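Our house rules for testing kitchen robots run to 30 pages, and 12 lines of them concern the robot. The rest covers who may sign the form. I have signed it, in November, twice, once as my own witness.

Esko Harju wrote the first version at Bodwood, back when a good practice guide meant a note taped to the stop button. It said to try it in simulation first, and to change one thing at a time. I still think those two lines would get most labs through the year.

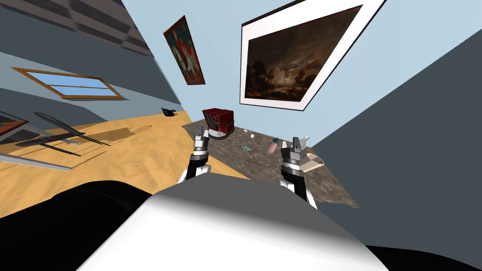 What a simulated kitchen lacks is anybody's grandmother's good china. A run can go badly 100 times before lunch and the only casualty is someone's mood. So teams get careless about writing down the failures, and then Rerkent sends us a success rate with no word on what was thrown out to reach it.

My proposal is dull. Publish every run, including the stupid ones. Fix the pass mark before you start. Lenni Kinnunen tells me this is already implied by rule 242. I looked, and rule 242 is about badge colors.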